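Aug 22, 2025

Hi Anil,

Okay, the update on the hybrid schedule pilot at Plivton, which I promised you before you leave for vacation!

We started back in April with 135 people across the two floors, and I'd say the mood is a lot better than it was then. Most teams have settled on 2 fixed days in the office and pick the rest themselves. Accounting asked for more home days (they always do, and month-end really is quieter for them that way), so I let them try it through the fall.

The thing still bugging me is meeting rooms. Everybody wants the same mornings, and the Iltora booking tool lets people hold a room and never show up. Damián Medrano is setting up a rule that frees the room if no one checks in. He's testing it with the Meléndez team first, as they complain the loudest.

Money: we're under budget on the home office stipend. Around 100 people have claimed it, and I've sent a reminder to the rest. The training for managers on running mixed calls went over budget a little, but I moved it from the travel line, so the total is fine.

Next up is the staff survey, and then the Bendenora office wants to join. I told them to hold off until you and I have talked. Can you send me a couple of times that work once you're back?

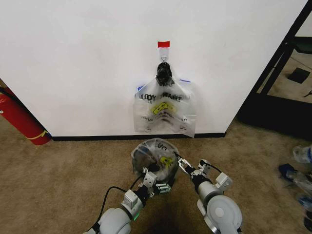

I'll also need your okay on the survey questions before they go out, so I'm putting the draft in the shared folder tonight.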